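Bravo project: progress report for the second funding period

Work package 2, grasp selection from simulated practice

Status: on schedule, one deliverable moved

The aim of this work package is to find out whether a grasping policy trained wholly in simulation can cope with irregular food items when the table, the clutter and the camera position all change between trials. The Dradham group builds the simulated kitchens and trains the policy. The Sastham group will run the physical trials in the next period. This report covers the simulation side only.

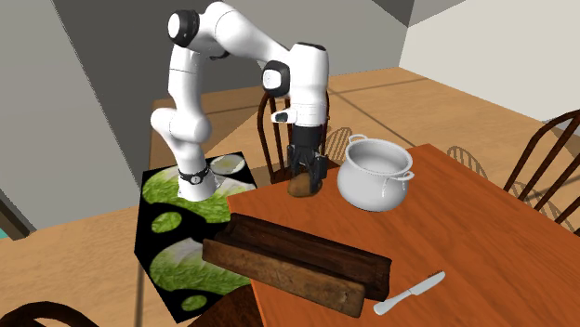

Dradham simulation group

The main change since the last report is in how the rooms are put together. In the first period we used a single kitchen with fixed furniture, and the policy learned the kitchen. We now build each room from a pool of 16 layouts, and the floor mat, the table finish and the loose objects are drawn separately. Some combinations look odd, such as a lettuce-leaf mat under the arm base or planks lying across a dining table. They are kept in the training set. The only combinations removed are those in which the arm cannot reach the target without passing through furniture.

The test task is to pick up a potato and place it in an open cooking pot. The potato was chosen for its uneven outline, which gives no single obvious pair of contact points. Each layout is run 30 times with a new starting pose for the potato, including poses close to the table edge. A trial counts as a success only if the potato ends inside the pot and the pot is still upright.

The policy takes two views, one of the whole workspace and one close to the gripper. Removing the close view did little harm to the approach but a good deal to the final closing movement, where the fingers hide much of the target from the wider view. We have therefore kept both, at the cost of slower training.
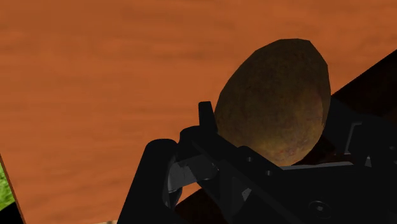 Contact remains the weakest part of the model. The potato mesh is coarse, and a finger that meets an edge between two faces can slip in a way that a real finger would not. We tested a finer mesh on five of the layouts. Slips became less frequent, but each trial took much longer to compute, and the ranking of the policies stayed the same. The coarse mesh will be used for training and the finer one for final scoring.

Two faults were found in the Drulico scoring script. One counted a potato resting on the pot rim as a success. The other ended a trial early if a handle was touched. Both are corrected, and all affected trials have been run again.

The deliverable on mixed vegetables has been moved to August so that it can use the corrected script. No change to the budget is requested. Next period's work is as follows:

Final scoring on six layouts held back from training
Transfer of the trained policy to Sastham
A short note on friction settings – needed before the physical trials begin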